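Table linens, finally sorted

5/4/25

The linen drawer has been bothering me for a while, so I emptied it onto the white table and went through everything. There were 43 pieces, counting napkins. A lot of it came from the Flesberg outlet when we moved in, and I had forgotten half of it.

My rule was simple. If I hadn't used it since last July, it went in the donation bag. That took care of 17 pieces, mostly plain white ones with stains I never got out.
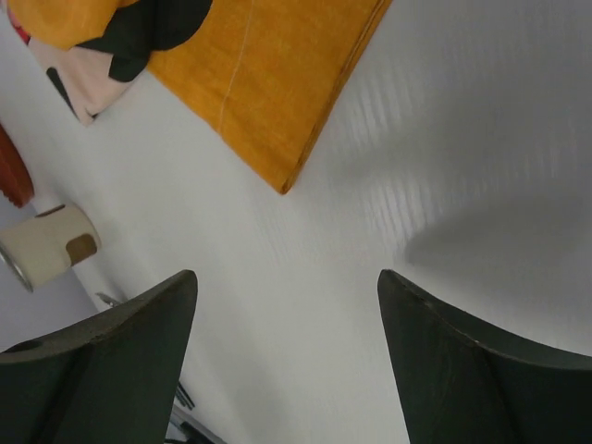
Orange and pink, with a bit of the dark green print. These stay.

I fold things in thirds now and stand them up in the drawer so I can see what I have. The thicker cloths don't stand well, so those lie flat at the back.

Next is the towel shelf. I still need to measure it for a divider.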